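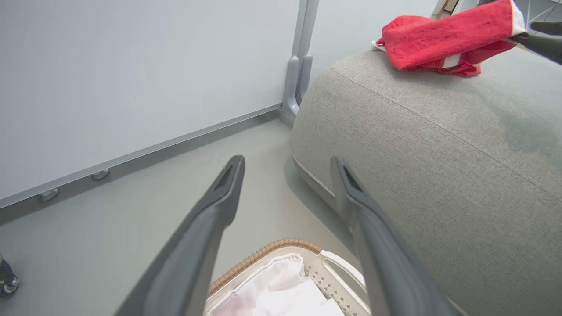
The Selo came up the stairs to the flat above Lahlou's Fabrics in a box so heavy that Abdelghani Tahiri had to stop on every landing and say hello to it. Three landings, three hellos. He had saved 1310 pounds for that machine, most of it out of turning up trousers, and he'd have carried it up Trarngate Hill on his back if the bus hadn't come.

"It's only a sewing machine," said his sister Pluris (their father had found the name on a seed packet and would not be argued with).

"It embroiders! It has 180 patterns in it before you even start. It has foxes!"

"What do you need foxes for?"

He didn't know yet, and that was the lovely part. He plugged it in at the kitchen table, and the little screen lit up green and asked him what language he spoke. He spoke four, so he tried them all, and the machine was polite in every one.

The first fox took 17 minutes. He sat with his chin on his fists and watched the whole thing, the needle racing round the ears and then going back, quite unprompted, to put in the whiskers. It had stopped twice for a change of thread and played him a small tune each time. When he lifted the hoop the cotton had puckered and the fox looked as if it had slept badly, but oh, it was a fox, orange all over, with a white tip to its tail!

"You want a stiffer backing under that," said Pluris, who had come to look in spite of herself.

He ran down to the shop for backing. Old Mrs Lahlou cut him two metres and gave him a third when she heard what it was for, and then of course she had to come up and see, with the tape measure still round her neck. She had sewn everything by hand until she was forty. She put on her glasses and pressed the button herself, and all through the second fox she held her hand flat on the table to feel it running.

"My mother would have had this out of the window," she said happily. "Do another."

They did a heron. They did a border of ivy on a tea towel, then Pluris's name on a pillowcase in letters so curly that it might have said anything. By midnight there were threads in the butter and Mrs Lahlou was asleep in the good chair with a fox on her knee.

"How many stitches in the big peacock?" Pluris asked. She had taken over the screen by then.

"It says 773 just for the head."

She looked at the clock, and at the blue thread, and moved the butter out of the way.

"Go on, then," she said. "Pass me the big hoop."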